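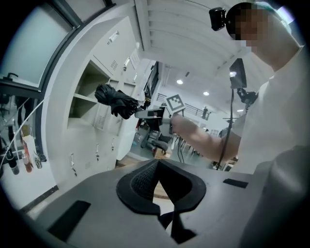 By the shelving, white shirt weather

Questions I get asked about the Daddale swap shelf

What is it, then?
A set of shelves in my front porch where you leave jars of home-made jam, chutney or pickle and take somebody else's home. I started it in June with a glut of gooseberries and it got out of hand!

When can I come?
Wednesday from 11, until I go and fetch my son from school. If the porch door is shut, knock loudly – the bell has never worked.

Do I have to bring a jar to take one?
The first one's on me. After that it's a straight swap, jar for jar, and I don't mind if yours is smaller.

What goes on the label?
What it is, the month you made it, and any nuts, mustard or celery. Please write in biro (felt tip runs something awful).

Can I bring chutney I made last week?
You can, but tell people to keep it 8 weeks before opening. Manju Bhardwaj's lime pickle needs longer and is worth every day.

Do you take shop jars?
Sorry, no. Clean empties are very welcome though, lids on please.

Where do I park?
Not on the bend. Try Orkow Lane and walk back, or get the 306, which stops by the postbox.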